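Search this site Enter keywords

Plavham Celiac and Gluten-Free Support Group
Minutes of the general meeting, 11 November 2025

Last updated: 11 November 2025
Reading time: 2 min

Held in the upstairs room at the Plavham library. The chair opened the meeting at 7 p.m. The minutes of the previous meeting were approved with one correction: the bakery on Kettler Street uses a shared fryer, not a shared oven.

1. Membership
Paid membership stands at 278. The mailing list has 442 addresses, and those who have not opened a newsletter since March will get one reminder before they are taken off.

2. Restaurant guide
The new edition is nearly ready. Wovosov, the dumpling place by the bus station, has sent its ingredient list and now keeps a separate steamer for rice-flour dumplings. It will be listed with a note to call ahead on weekends. Eltora has changed its menu and no longer marks gluten-free dishes. Members who ate there recently had mixed reports – two were served well, one was given regular soy sauce. Agreed to leave Eltora out until the manager answers our letter.

There was a long discussion on whether to list places that offer only a salad. Agreed that a restaurant needs at least three gluten-free main dishes to get a full entry. Others go in the short list at the back.

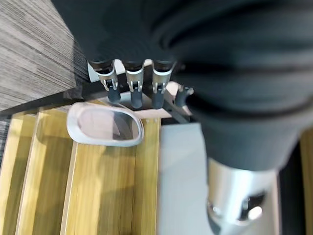
A member asked that the guide say which kitchens change gloves and cutting boards between orders. The guide team will add the question to the form sent to restaurants. Old entries will not be held up for it.

3. Holiday potluck
The hall holds 65. Tickets will be sold to members first, then to guests. Every dish needs a card listing all ingredients, including brand names for sauces, broth and spice mixes. No outside bread or rolls. Nut dishes go on their own table by the door.

4. Printing
The quote for 40 extra copies of the guide was accepted. Copies will go to the library, the clinic and the two pharmacies downtown.

5. Other business
A request for a baking class was put off to the next meeting. The oats question was raised again – members should ask their own doctor or dietitian, and the group will not recommend a brand.

The meeting closed at 8:25 p.m. Sign-up sheets for the potluck are at the library front desk.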